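# Livholm bird counts

Counts of wading birds from the Livholm marsh, typed up from paper sheets. There are 700 rows in 2 files. I wouldn't use them to claim any species is recovering, whatever the Binomum leaflet says.

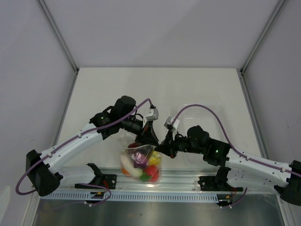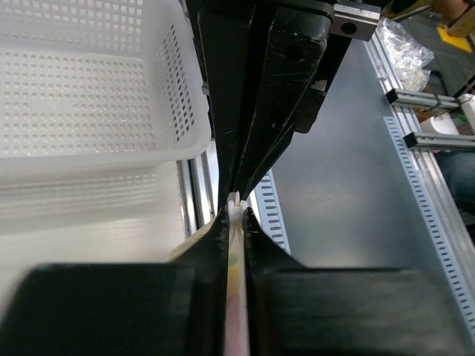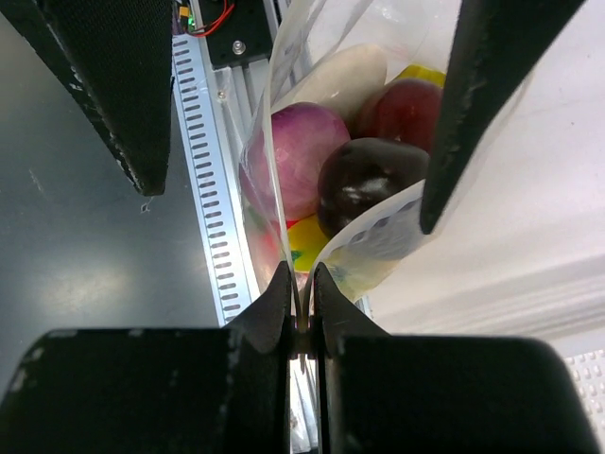 31 rows have no site name and I've left them blank. December is thin, so a low winter total may only mean fewer visits. Version 3 changes spellings, no counts.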